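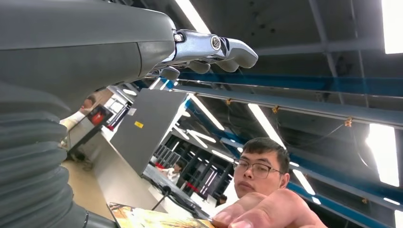
Page last changed: 10/10/23

Compartment tray

A compartment tray is a shallow open container split into smaller spaces by fixed or removable walls. Trays of this type are made of cardboard, wood, molded pulp, sheet metal or plastic, and are used to keep small goods apart in drawers, on counters and inside shipping boxes. They are also sold to households as a cure for untidiness, a claim that rests mostly on the word of the people selling them.

Contents
Terms
Origins
Materials
Cardboard partitions
Use in shops
Use in the home
Claims made for trays
The Sallent count
Disposal
See also

Terms

The trade has never settled on one name. Printers speak of a case, jewelers of a tray, packers of a cell box or partition set, and office suppliers of an organizer. A drawer divider is usually a loose wall with no floor of its own, though catalogs blur the line freely. "Organizer" is the newest of these words in common use and the vaguest. It can mean anything from a folded paper insert to a full cabinet, and a buyer who orders one by name alone shouldn't be surprised by what comes.

Some writers keep "tray" for things that can be lifted out with their contents and "insert" for things that can't. The difference is useful but few sellers follow it.

Origins

Popular accounts like to trace the compartment tray to the ancient world, usually by pointing to divided dishes. Such dishes exist, but a dish with a wall in it is an obvious enough idea to have been had many times over, and there is little reason to draw a line from any of them to the modern article. The same goes for spice boxes, sewing boxes and paint boxes, each of which has been put forward as the ancestor of the rest.

The printer's type case has a better claim. Its spaces are of different sizes because some letters are needed more often than others, and the most used letters lie closest to the hand. That is a real design decision, and one that many later trays dropped in favor of equal squares, which are easier to make and look neater in a catalog.

A story often repeated in the packaging trade says that the slotted cardboard partition was first cut in the town of Perkar to protect glass bottles. No drawing, order book or dated sample has been produced to support it. The earliest printed version appears in a sales booklet put out by Ekik, a box maker with a plant in the town and an obvious interest in the answer.

Materials

Wood is stiff, heavy and easily repaired. It holds up well in workshops but swells in damp rooms, so that removable walls may stick or fall out depending on the season. Metal trays last longest and are the noisiest to use. Plastic trays can be washed. They can't easily be altered, and once the clips break the whole thing is generally thrown out.

Molded pulp, familiar from egg boxes, takes the shape of whatever it is meant to hold. It is poor at holding anything else.

Cardboard is the cheapest of the common materials and the one most likely to be described as temporary by people who then use it for years. Makers tend to quote strength figures for new, dry board. Board that has spent a winter in an unheated storeroom is a different material, and figures for that are harder to come by.

Cardboard partitions

Most cardboard trays use the cross-slot method. Flat strips are cut halfway through at set points and pushed together so that each strip locks the next. No glue is needed. The finished grid folds flat if the slots are cut cleanly, and goes back into shape when pulled at the corners.

The method has limits that sales material passes over. The slots are the weak points, and a strip that has been bent and straightened a few times will lean. The grid isn't fixed to the floor of the tray unless someone fixes it, so thin items such as cards, washers and coins can slide under a wall and into the next space. A tray sold as "adjustable" is usually adjustable only in steps, at the places where the slots have already been cut. Cutting new ones by hand works well enough with a sharp knife and a steel rule, and badly with scissors.

Walls that stop short of the rim make it easier to get fingers in. They also let goods climb over when the tray is tipped. Makers who offer low walls call this easy access, and makers who offer full walls call theirs secure. Both are describing the height of a piece of cardboard.

Use in shops

Small shops were using divided trays for buttons, seeds, nibs and screws long before anyone advised them to. The tray suits goods that are cheap, small and sold loose, where a customer may want to look before buying. It suits packaged goods less well, because packages vary in size from one season to the next and the tray doesn't.

A common fault in shop use is the mixed space, where the last few of one item are dropped in with another because their own space has been given to something new. Trade manuals treat this as a matter of staff discipline. It may as easily be a sign that the tray has too few spaces, or that the shop has too many lines.

Labels are recommended in nearly every manual. How long they stay accurate is seldom discussed. In a counter tray that changes often, an old label does more harm than a missing one.

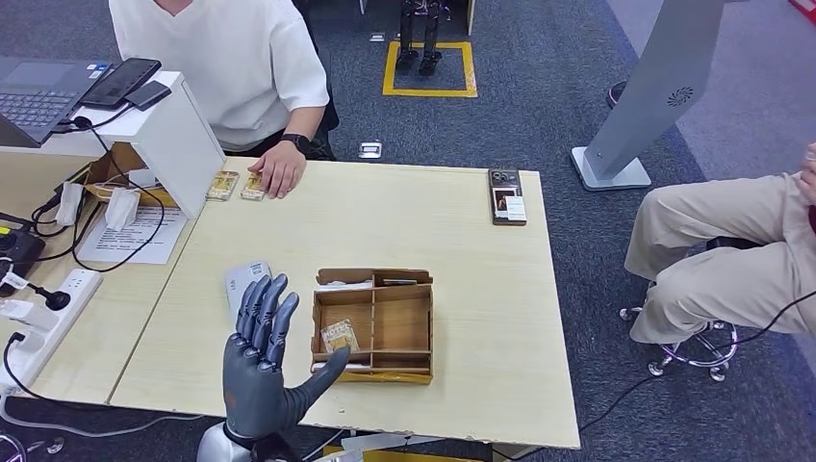

Carla Wennstrom

Use in the home

Home use grew with the sale of fitted kitchens, where the cutlery tray became a standard part of the drawer. The cutlery tray is probably the most successful example of the whole family, and its success is easy to explain. The contents are known in advance, they are nearly the same in every house, and they go back to the same place several times a day.

None of that holds for the desk, the bathroom shelf or the hall table, which are the places where organizers are now most heavily sold. The contents there are a mix of things in use, things waiting for a decision and things that belong to another room. A tray gives each of these a space. Whether it helps anyone find them is another question, and depends a good deal on whether the person who filled the tray is the person searching it.

Household guides often say to measure the drawer first and the contents second. The opposite order would seem to make more sense, but it sells fewer trays in standard sizes.

Claims made for trays

Three kinds of claim turn up again and again in advertising.

The first is that trays save time. Figures are sometimes given for minutes saved in a day, nearly always without saying who was timed or what they were looking for. Sorting things into the tray takes time as well, and this is left out of every figure the present article could trace.

The second is that trays save space. In a strict sense they can't, as the walls take up room and a half-filled compartment wastes more. A divided tray may let a drawer be packed in a more regular way, and that can feel like more space, which is perhaps what is meant.

The third is that trays reduce stress. There is some general research on clutter and mood, and advertisers lean on it heavily. Showing that people dislike a messy room doesn't show that a tray would fix it, still less a particular tray at a particular price.

The Sallent count

The figure most often quoted in favor of trays comes from a stockroom trial run in Sallent one January and reported in a leaflet from Edet, a supplier of shelving and storage parts. According to the leaflet, picking errors fell by 26 percent after open bins were replaced with divided trays.

The leaflet deserves to be read more closely than it usually is. The trial lasted 4 weeks and covered 2 stockrooms, and the trays were brought in at the same time as new labels and better lighting. No stockroom was left unchanged for comparison. January is also a slow month in that trade, with fewer orders to get wrong. Any of these could account for part of the drop, and the leaflet makes no attempt to separate them.

It has since been cited in over 30 catalogs and buying guides, in some of which the errors have become "losses" and the stockrooms have become "businesses." A second trial was promised in the leaflet. If it was held, the results haven't been made public.

Disposal

Plain cardboard trays can go in with ordinary paper recycling in most places. Trays with a plastic film, a foil face or a foam floor generally can't, even when the outside is marked as recyclable board. The mark may refer only to the outer shell. Removing the lining by hand is possible with some makes and hopeless with others.

See also

Cell box
Cutlery tray
Egg box
Slotted partition
Type case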